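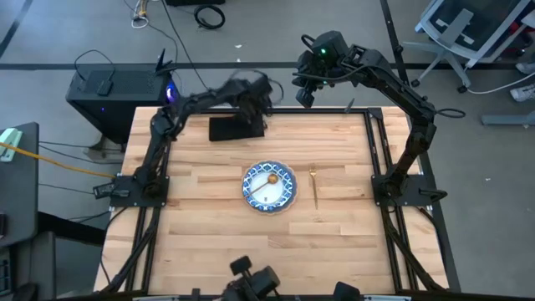 Blue-and-white plate on a larger blue-gray plate with a scalloped edge, gold-colored spoon on top.

About Takar Our Classes Secondhand Room Visit Contact
Takar > Who We Are > About Us

About Us

Takar is a small school for people who want to learn about tableware: what it's made of, how to look after it, how to buy it used, and how to set a table with it without feeling silly. We also run a secondhand room where students and neighbors can buy plates by the piece.

We should say up front that we don't believe most of what is said about plates. A lot of it comes from people selling plates. Some of it comes from old etiquette books, which disagree with each other more than their authors let on. The rest gets passed down in families, and by the time it reaches our front desk it has usually turned into a rule with no known source. We like those rules. We just want to know whether they hold up before we teach them.

How we started

The school began in the back of a kitchen supply store called Enache, on the Ustden side of the river. The store had a shelf of odd pieces that wouldn't sell, mostly saucers without cups, and customers kept asking the same questions about them. Is this one safe in the dishwasher? Is it old? Is it worth anything? The staff gave the best answers they could, and a fair number of those answers were wrong.

So the first class was really an attempt to stop being wrong in public. It met on 2 evenings in March and the fee covered tea. The topic was glaze. People stayed late arguing over whether fine gray lines on a dinner plate are scratches in the surface or metal left behind by knives. (Very often it's metal, and a mild cleaner made for the job will lift it. Sometimes it's a scratch, and then you live with it.)

When Enache closed, the shelf and the arguments moved to our present rooms on Vasomeck Street. The shelf is now the secondhand room and holds 800 pieces when it's full. It is rarely full in spring.

What we teach

We offer three courses. The first is about materials. You'll learn to tell earthenware from stoneware and stoneware from porcelain, and where those words stop being useful. Sellers stretch them. "Fine stoneware" can mean almost anything. Holding a plate to a lamp tells you something, tapping it tells you a little, and the unglazed ring on the foot often tells you more than either one.

The second course covers buying used. We spend a whole evening on backstamps, and most of that evening goes to explaining why a stamp isn't proof. Marks were copied, reused, and applied to lines made decades apart. A blue-and-white pattern in particular tells you very little by itself, because people have been making blue-and-white plates in a great many places for a very long time, and a good share of them were borrowing from one another. If somebody tells you a plate is 100 years old on the strength of its color, ask what else they've got.

The third is table setting, and it's the one we were slowest to add. We had doubts. Table setting is taught mainly as a list of things to be embarrassed by, and we couldn't see the point of charging for that. What changed our minds was that students kept asking practical questions. Which pieces can be stacked at a place setting without sliding? Do mixed patterns work? Where does a dessert spoon go if there's no room above the plate? Those have answers, or at least answers you can test by sitting down and eating something.

On mixing patterns, our view is that it's easier than magazines suggest. A busy rim over a plainer plate is a safe start. Repeating one color helps. Gold-toned flatware goes with more than you'd think, although the thin coatings on some of it wear off sooner than the box promises, and we'd keep it out of the dishwasher whatever the label says.

What we won't do

We don't appraise. People bring in a grandmother's service wrapped in towels and hope for a number, and we'd only be guessing. We can tell you what the pieces are likely made of and what shape they're in. For money questions, look at what similar pieces really sold for, which is often a good deal less than the asking price.

We don't test for lead, and we don't trust our own eyes on it either. Old or unmarked glazed pieces should be kept for display unless a proper lab has checked them. Home swabs can miss things, and we stopped handing them out.

We don't award certificates. We tried it for a year. They looked nice, and we could never say clearly what they certified.

We also don't claim that a well-set table makes for better conversation. We've seen that printed on a lot of gift boxes — and we've sat through some very quiet dinners with excellent china.

The secondhand room

Everything is sold as found. Chips are marked with a pencil dot on the price tag, and so are hairline cracks when we catch them. We don't always catch them. Please run a finger along the rim and tap the piece before you pay, and if it sounds dull, put it back or ask for a lower price. Pieces can be returned by students and non-students alike, as long as the tag is still on.

We buy plates too, but only in small lots. We have enough gravy boats.

Working with us

New teachers sit in on all three courses before they lead one. They are expected to disagree with something in the handouts, and the handouts get rewritten when they turn out to be right. The glaze handout has been through this so often that the old copies now make a decent lesson on their own.

Classes are kept small enough that everyone can handle the pieces. Breakage happens. You won't be charged for it, though you may be asked to pass the broken edge around, as it's the best look at the clay body anyone is going to get.

Page last updated Nov 29, 2023

3 comments Share this page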